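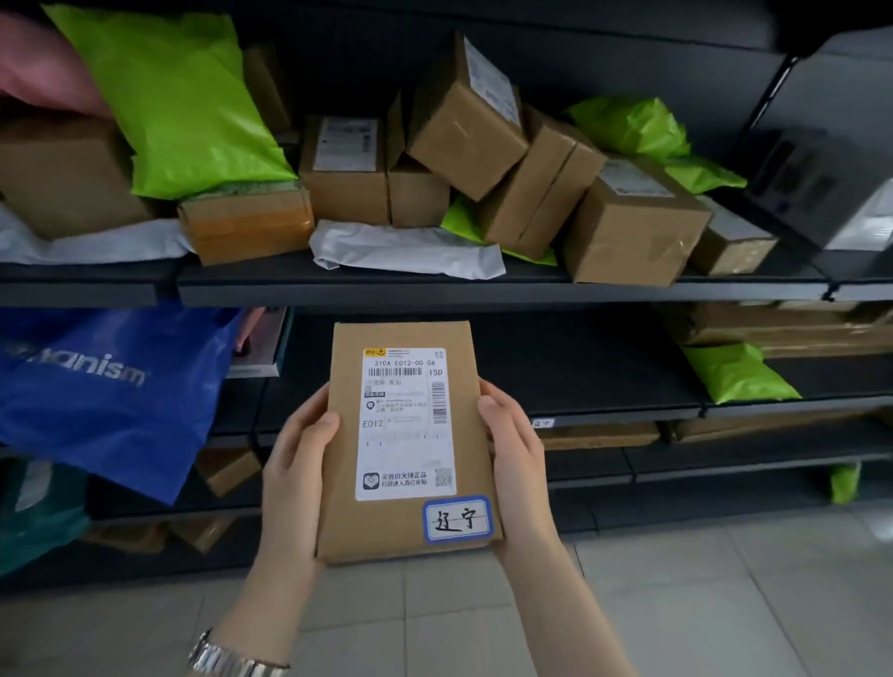 Winter on Skuvmont: Roxana Ticona on her new line

Roxana Ticona came down from Skuvmont in February with a cracked lip, a huge appetite and a new route on the north face. She and Walter Flores climbed it in light style, with one rope, one stove and 2 nights out on the wall.

"I still wake up thinking I'm on that ledge," she laughs. "It was so narrow that we slept sitting up. Walter snored. I was quite jealous!"

The line climbs 589 metres, and the best of it is a ribbon of ice you can't see from the valley. They had tried it once before and turned round at the first snowfield when the wind got up. This time the forecast held, and they left the hut at Rostia at three in the morning.

"The ice was wonderful, really sticky — every swing went in first time. Then you reach the rock band and it's 35 metres of hooking on tiny edges. I was shouting down to Walter the whole way, mostly nonsense."

Flores led the last pitches to the ridge, in a wind that made talking impossible. It was minus 20 on top. They stayed long enough to eat half a frozen cheese sandwich each, then abseiled the way they had come.

And next? Ticona is already poring over maps of Brevus, where the east pillar has never had a winter ascent. "We'll go and have a look," she says. "Walter wants a bigger ledge."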